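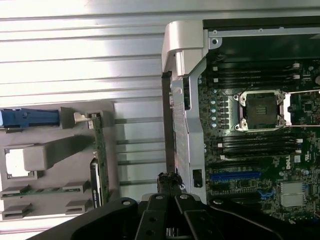

Can you tell us what it will cost before you tell us how clever it is, one shop owner asked on our contact form, and could you please include the parts everyone forgets? We loved that message so much that it's been stuck to the wall over the coffee maker ever since. Yes, we can, and yes, we will!

About Mornano

Mornano helps repair and reuse shops plan for robots. Our customers take in used servers, open them up, pull what can be used again, and send the rest on for recycling. It's fiddly work with a lot of clips, levers, latches and cables, and a good part of it can now be shared with a robot arm. Which part, though, and at what price, and what has to be bought along with it? Those are the questions we get out of bed for.

We don't build arms and we don't sell them. We work out what you'd need, write it up as a budget your bank or your board can read, and stay around while you buy it. We're paid by you, by the day, and we take no commission from equipment makers.

How we got started

We began as the equipment desk inside a server reuse business in Seltley. Every piece of gear over a certain price came through us: benches, racks, lifts, test rigs, and then one spring a robot arm. We budgeted for the arm very carefully. We hadn't budgeted for the guarding, the air line, a second set of fingers, a stronger deck to work on, or the hours it takes a good technician to teach a machine where a latch is. The arm ended up being the smaller part of the bill.

We got the cell running, and we also got a very thick folder of receipts. Other shops started asking to see the folder. After a while it made sense to open our own doors, and that's how Mornano came to be. The folder is still here (it's three folders now) and new people on the team read it in their first week.

What we plan

A robot cell for server teardown has more in it than the arm, and we like to put every piece on one sheet. Yours might have:

The arm and its controller
Grippers and spare fingers, which wear faster than you'd think
Cameras, mounts and lights
A deck or rack to hold an open chassis steady
Trays and bins for the parts that come out
Static protection
Guarding and a safety review
Power, air and floor work
Training time, written down as hours and paid for as hours
Service, and a line for what happens when something breaks in a busy month

Fingers deserve their own conversation. A slim pair will get down beside a chassis wall or in among the memory slots, and a wider pair is better for lifting a plastic shroud out in one go. Buying for one job and hoping it covers the other is the mistake we see most, and we've made it ourselves! We'll ask to see the actual machines you take in, with the lids off, before we put a single gripper on the list.

Lighting is the other one. Bare metal throws back a lot of light, dark boards soak it up, and a camera near the gripper has to cope with both. Lamps are cheap. Moving them after the guarding is bolted down is not so cheap.

Dillow, our planning workbook

Dillow is the spreadsheet we use with every customer. It started life as a plain shopping list and it has grown a fair amount. You put in the kinds of chassis you handle, how many come through in a month, how long each step takes by hand and what you pay for an hour of bench time. It gives you three budgets side by side: a lean one, a middle one and the one you'd pick if money were easy. Each has a first-year cost and a yearly running cost, and you can change any number in it yourself.

We send Dillow out with all the formulas showing. Shops have sent back better versions of some of them, and we've folded those in with thanks.

Bawa, our practice bench

Bawa is the bench at the back of our workshop where you can try things before you order them. Bring your own servers, please, the more awkward the better. We'll work through your teardown steps with you and time them, and you'll go home with notes on which steps suit a gripper and which ones belong with a person for now. Lifting out loose trays and cards tends to go well early on. Tangled cable is slower going. Processor sockets call for real patience, and we'd sooner plan extra hours for them than promise you a speed we haven't seen.

A visit takes 2 days. Lunch is on us, and the sandwich place next door is very good.

What it costs to work with us

A full plan is $3,000. It covers the Bawa visit, a filled-in Dillow workbook, a written buying schedule and our help reading quotes as they come in. Most plans take 9 weeks from the first call to the final sheet, and a fair bit of that is waiting for suppliers to write back. If you already have a quote in hand and only want another pair of eyes on it, ask us for a quote review, which is billed at our day rate.

Sometimes the plan says wait. A small shop with a very mixed intake may do better with a second bench, proper racking and decent lights this year, and an arm later. We'll tell you so and the price of the plan stays the same. We get every bit as excited about a well laid out bench, as anyone who has sat through our talk on shelf heights will confirm.

When to call

Shops that set their budgets at the turn of the year like to start with us by September. That leaves time to gather quotes and to argue over them a little. If your money year runs differently, count back from the date your numbers are due and give us a shout before then. It helps to have these ready:

A list of the server models you see most
A floor plan, even a pencil one
Ceiling height and door width
What power and air you have now
Who will look after the cell day to day, and how many hours they have free

Door width is on the list thanks to a crate that spent a rainy afternoon in our Seltley parking lot.

Come and see us

We're a small team and we answer our own phone. The workshop is open to visitors most mornings; drop us a line first so the bench is free for you. Ask for a blank copy of Dillow while you're at it and we'll send it over, no plan needed.

Page last updated 9 July 2020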